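Malitbridge Dairy slurry and digestate project
Progress report to the Dalgleish Fund, December 19, 2019

Hello Agnes, and thanks for being so patient while we got the last of the tanker dates sorted. You asked for plain English, so plain English is what you're getting!

The cover on the digestate store is finally on. It went up in one long, muddy day (Trudy Tipoki drove the telehandler and wouldn't let anybody else near it) and the fitters from Astville came back the week after to tighten the straps. The rain we've had since would have filled a good part of the old open lagoon, so I'm very pleased with that bit of the spending.

Spreading went less well. We'd planned to get digestate on 50 hectares before the closed period and managed around 20, as the bottom fields by the river were far too soft for the tanker. The rest is sitting in the store and there's room for it, but it does mean the grass trial has slipped to February at the earliest.

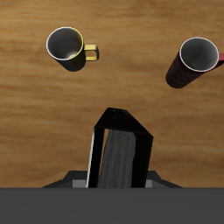
The neighbours are the other half of this job, and I've put more hours into them than I'd budgeted. We held three open evenings in the old parlour, and the smell came up at every one, as you'd expect. People were much happier once we'd explained the trailing shoe and said we'd text them the day before we spread. I'd like to carry these on after the grant ends, nothing fancy, a wooden table and a yellow mug of tea and whoever wants to come and grumble. The Mikaleo side of the village hasn't really turned up yet, so I'll knock on a few doors in the new year.

Money: we're under on contractor hire, for the obvious reason, and a bit over on pipework after a valve cracked on the separator. Could we move some of one across to the other? Trudy has the invoices ready if you want them.

Next up is soil sampling on the trial fields, then the flow meter, which is still on order. I'll ring you when it arrives.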